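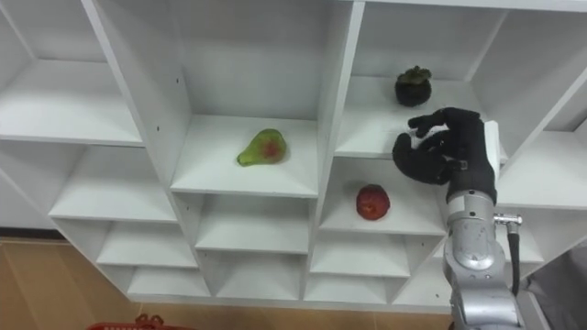
Stirkard is a dataset of protest notices: short public announcements of marches, vigils, pickets and sit-ins, gathered from town websites, union newsletters and diaspora mailing lists. We love this material! Every notice sits in one category folder and only one, much like a white shelving unit divided into open square cubbies, and a few folders are still empty in this release. Please help us fill them.

What's in it
4,000 notices in 50 languages, from 167 cities. Each record has the text, the city, the stated cause, the organizer type and the start time as printed. Estimates of turnout are left out — police and organizers rarely agree, and we wanted the text to stand by itself.

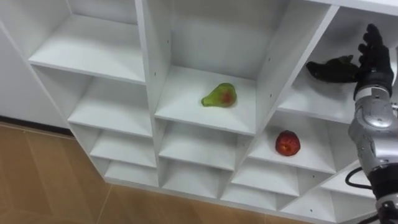 Green pear on a white shelf.

Files
notices.csv holds the records, one per line, UTF-8.
causes.txt holds the list of cause labels with short definitions.
splits/ has the train and test lists. Cities never appear in both.

Labeling
Each notice was read by 2 annotators, and disagreements went to Torunn Björklund. The hardest label by far was "solidarity," which overlaps with "anti-war" whenever people rally in one country over events in another. We let a notice

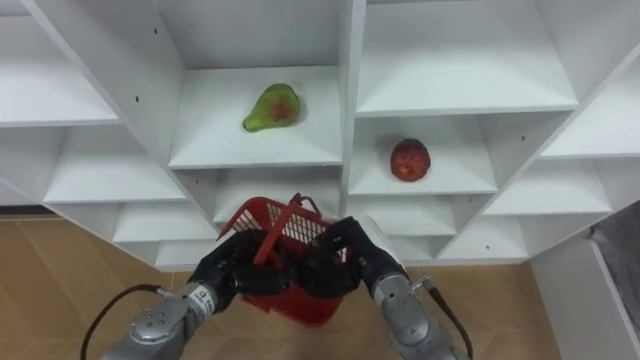
carry both labels when the wording supports both, so don't expect the cause column to hold a single value. Split it on the semicolon. The Gretness loader does this for you, and it's really fast now.

Known problems
Notices from Navarrete were scanned from paper, so accents go missing. Canceled events are still in the data, with no flag. Small towns are thin everywhere, and we'd be thrilled to get more of them. 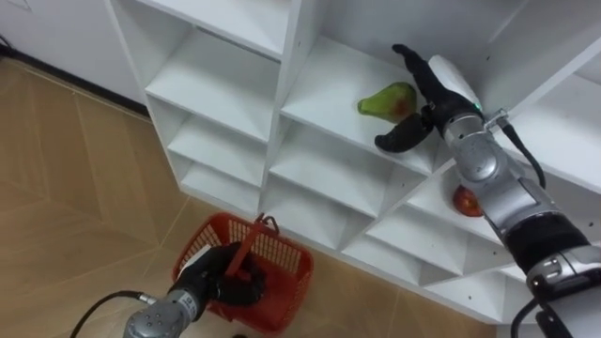
Konow wrote to us in April that the organizer type is the weakest column, that "coalition" swallows nearly everything after the first big march, and that anyone training on it should merge it with "union" first. Good advice, and the next release will ship a merged column too.

Last updated 19/06/2016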